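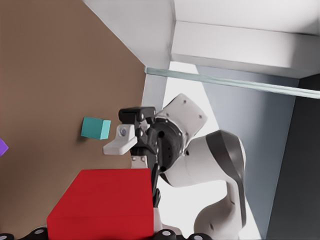 4.2 How far can we trust naming agreement?

Claims that English speakers share a stable set of words for in-between colors rest on thinner evidence than the literature suggests. Most studies show flat patches on a gray screen and ask for one word. Sethi and Dhanial report high agreement for blue-greens, but their 253 participants chose from a list of nine terms. A short list produces agreement by itself. When we removed the list and let 143 people type whatever they liked, the tidy categories came apart, and "teal" shared its territory with "turquoise," "sea green," and plain "blue."

Objects make matters worse. People will call the large box in Figure 7 red and move on, while the small cube on the brown tabletop may be teal to one reader and green to the next. Whether that gap reflects perception, vocabulary, or simple indifference, our data cannot say. We doubt that anyone else's can either.

The Drulano word lists, collected in October, are often cited as a way out. We are not persuaded. They record which words people know, and a person may know "teal" for decades without once using it to ask for a sweater. Until free naming is tested against ordinary speech, we would treat published category borders as products of the task.

Comments (3)

Irfan Yousafzai, 06/03/2019
Was screen brightness controlled in the free naming task? I can't find it in the methods.

Lutz Mühlbauer
Too hard on Drulano. The lists never claimed to measure usage.

Danish Rizvi
My wife and I have argued over the color of our couch for years, so I believe every word.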